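Pouring Cell FAQ: Setup, Pads and Cables

Posted August 1, 2023 by Styliani Rallis
Print this page | E-mail this page
Filed under: Workshop Notes > Two-Arm Cells

We love getting your questions about the pouring cell at Turkdale! Keep them coming – Anastasia Gavalas and I read every one.

Where should the glass stand before a pour?
Clear of both fingers on the lower gripper, with the rim just under the mouth of the jar. We set the height with the jar already tilted, then save that pose.

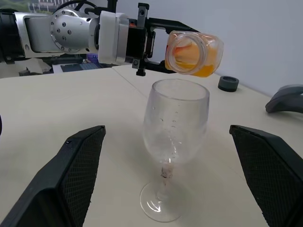 Orange liquid near the rim of the jar, glass standing between the mesh-faced fingers.

Why colored liquid?
It's so much easier to see the level through clear walls! Plain water drove us nuts in March.

How often do you check the finger pads?
Every 500 pours. Wipe the textured faces with a damp cloth, let them dry, and look for worn spots. Our first set made it to 1,058 pours, and we were thrilled.

Do I have to clear the whole table to re-teach a pose?
No, just the area the arms sweep through. Tools can stay along the back by the wall. Open the grippers, bring both arms in over the near panel and jog slowly from there.
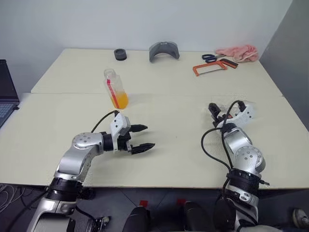
Both arms over the near panel; scissors and hacksaw toward the back.

How much slack do the gripper cables need?
Enough for a full wrist turn in both directions. Leave a loose loop at the arm and run the wrist through its range at low speed before you tie anything down – a tight cable will tug on the connector.

Can I use this setup on the Fastau bench?
Yes! Re-teach all 21 poses first, though. The table seam is in a different spot there.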